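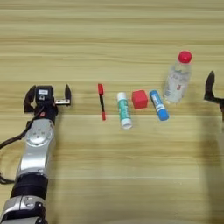 Filed under: Household, Furniture and Timber

In May the household at Ernero resolved to replace its principal work table. The former table had served since the family's arrival in the district and was used for correspondence, school assignments, tax returns and, on most evenings, dinner. Its joints had been re-glued twice. The following account is provided for readers who have written to ask what was considered and on what basis the decision was made.

The first matter to be settled was height. Commercial dining tables are commonly taller than is comfortable for prolonged writing, and both adults in the household had reported sore shoulders. After a period of measurement with the old table raised on blocks and then lowered again, a finished height of 715 mm was adopted. Fidel Núñez, who is the tallest of us, lodged an objection concerning his knees. It was noted.

The second matter was timber. Dark finishes were excluded early. The room faces south and receives very little direct sun between autumn and spring, and a dark surface would have required the lamp to be on by mid-afternoon. Pale timbers show ink and tea more readily, and this was accepted as a cost of the brighter room. 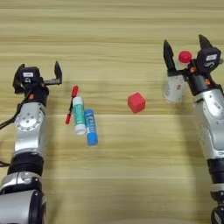
Light timber with horizontal grain.

Quotations were sought from two makers. The first, from Calvo, was $2,869 for a solid top on turned legs, with delivery included and a waiting period that would have extended past the end of the school year. The second was $1,720 from a smaller workshop at Nerska, operated by Adoración Alcaraz, for a plainer design with square legs and a removable stretcher. The second quotation was accepted. The difference in price was material, but the stretcher was also a consideration, as the hallway has a turn in it that defeated the delivery of a sofa in a previous year.

Some correspondence followed on the question of finish. The options presented were a hardwax oil, a satin polyurethane and a traditional oil requiring five coats. It is acknowledged that polyurethane is the more resistant product and that a household containing teenagers might reasonably have chosen it. The hardwax oil was selected on the grounds that a damaged area can be sanded and treated by itself,

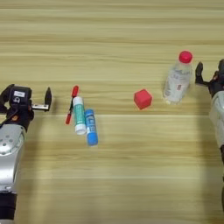

whereas a film finish must generally be stripped across the whole surface before it can be made good. Readers with a different tolerance for rings and scratches may arrive at a different view, and the author would not seek to dissuade them.

Care arrangements are as follows. The surface is wiped with a barely damp cotton cloth and dried immediately. No spray polish is used. Hot dishes are placed on cork. Craft activities involving paint are conducted on an old bedsheet, and texta is to be removed as soon as it is discovered, irrespective of who is found to be responsible. The oil will be renewed annually, during the January holidays, when the windows can be left open overnight.

Seasonal movement should also be anticipated. 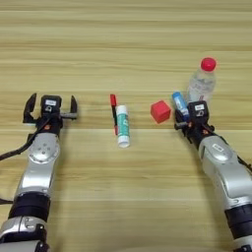

A wide timber top will expand and contract across the grain with changes in humidity, and the fixings beneath must permit this. Ms Alcaraz uses slotted brackets, and advised that the screws be left slightly short of tight. Purchasers of second-hand tables are encouraged to look underneath before paying. A top that has been screwed rigidly to its frame is liable to split, and the repair can exceed the value of the piece.

The old table has been transferred to the shed, where it supports seedlings. Enquiries regarding its sale are respectfully declined.

Comments

Samah Berrada: Thank you for this. We went with polyurethane and regretted it after the first dropped saucepan. Did the oil smell for long?

Valeriano Bravo: 715 is too low for me, I'd be folded in half. Siding with Fidel's knees on this one.

Begoña Ibarra: Is the bedsheet arrangement being enforced? Asking as a person who has met your children.

Author: The odour persisted for the better part of a week, Samah. Begoña, compliance is under review.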